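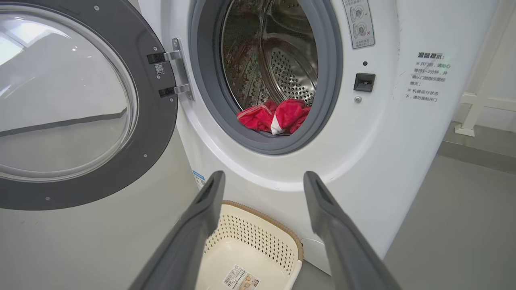 How do you teach a grasp policy to deal with laundry?
By demonstration: a person does it by hand through the gripper, over and over, and the policy learns to guess the next motion from the wrist view.

Walari gallery, 2022-03-17

We collected 233 demonstrations, kept 200 for training and threw out the ones we would like to forget. The question was whether a policy trained only on wrist views could find cloth in a metal drum, which to a network looks like a funhouse with holes in it. 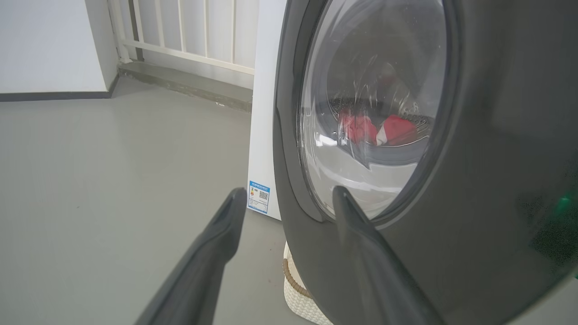 Glass was the next problem. Our first policy, Kulell, reached for reflections with great confidence. Cropping the input tighter helped – adding more room views did not, despite what I promised everyone in November.

The second policy, Drirkeck, predicts where cloth will fold before it closes the fingers. It managed 125 clean grasps in testing. It also made 9 attempts on the door gasket, a part that is not laundry.

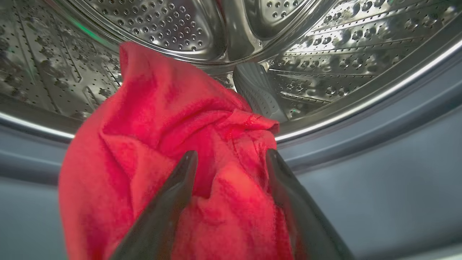 Sumaiya Hettiarachchi wrote to ask whether the fold prediction does any work at all, or whether red is simply easy to find. Fair. The gray towel runs are next, and I am not looking forward to them.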